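Toy food

From Skollville, the household reference

Toy food is a class of plaything made to resemble fruit, vegetables, packets and prepared dishes, normally at reduced scale. It is used in play kitchens and nurseries, and in classroom exercises on sorting and laying a table.

Materials

Older sets were turned from wood and painted. Most current pieces are moulded in plastic, either hollow or solid, with felt and card used for flat items such as bread or cheese. Cut fruit is often supplied as separate halves, so that the inner face can be coloured and the segments marked.

Sets

Sets are sold by piece count, 24 and 48 being the usual sizes. The Kastudside catalogue of 2000 listed crockery separately from food; the later Fluso range combined the two. The collector Justinas Siliņa divides pieces into whole, cut and packaged – a scheme also followed in the Halilović inventory, which runs to 656 entries.

Crockery

Bowls, plates and trays are supplied in plain pale colours, against which the food stands out. Oval forms are common for trays and serving plates. Full-size crockery may be substituted where the pieces are large enough.

Arrangement

Small fruit is generally grouped in a bowl and packaged goods are laid flat on a plate. Large pieces may be placed directly on the table. 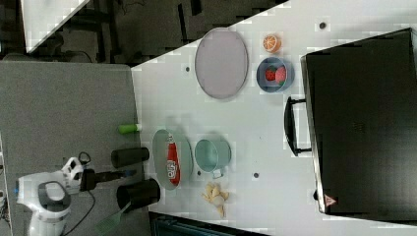
How is plastic toy food cleaned?

Solid pieces are washed in warm water with a little washing-up liquid, rinsed and left to dry on a rack. Hollow pieces are wiped with a damp cloth, as water can enter at the seam – printed labels should be kept dry.

Storage

Food and crockery are kept in separate lidded boxes. Felt pieces are stored flat.

See also: Play kitchen; Toy crockery; Sorting games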